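Search talks and handouts Go Clear

Choosing and keeping a small wooden mallet – speaker notes
April 2025
By Hashini Selvanayagam

Welcome people and pass the sign-in sheet. Tonight is the small mallet, the kind used for tapping joints together and setting pegs. Say up front that the session runs 60 minutes and questions can come any time.

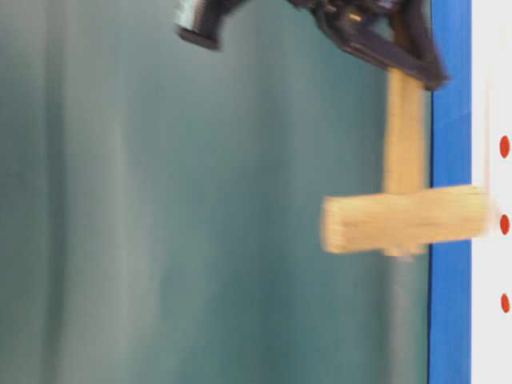 Start with finish. Varnish on a handle gets slippery in a warm hand, so I leave mine bare or give it one thin coat of oil. Pale, unfinished wood like this also shows up dirt and dents early. Mention the Kulkarni handout, page 4.

Next, the joint between head and handle. Ask who has had a head come loose over winter. Dry air in January shrinks the wood – check the fit before the first job of the year.

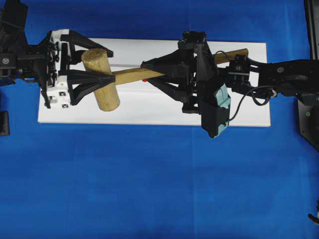
A loose head can be wedged again. Cut the wedge from hardwood, tap it in and trim it flush. Don't soak the head in water. It swells for a day, then it's looser than before.

Pause for questions.
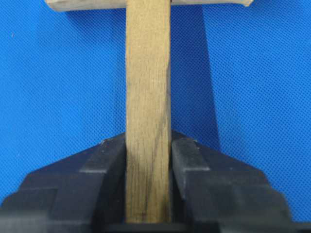 Hashini Selvanayagam
Workshop tutor, Mundaveck

Now grain. On a handle it should run the full length. Look for a darker streak heading in from one edge, as on this one, and flex the handle gently there before you trust it.

Close with storage: off the floor, away from the heater.

Recent talks
Sharpening at home – Iwona Szczepańska
Glue and clamps
Prunis bench plans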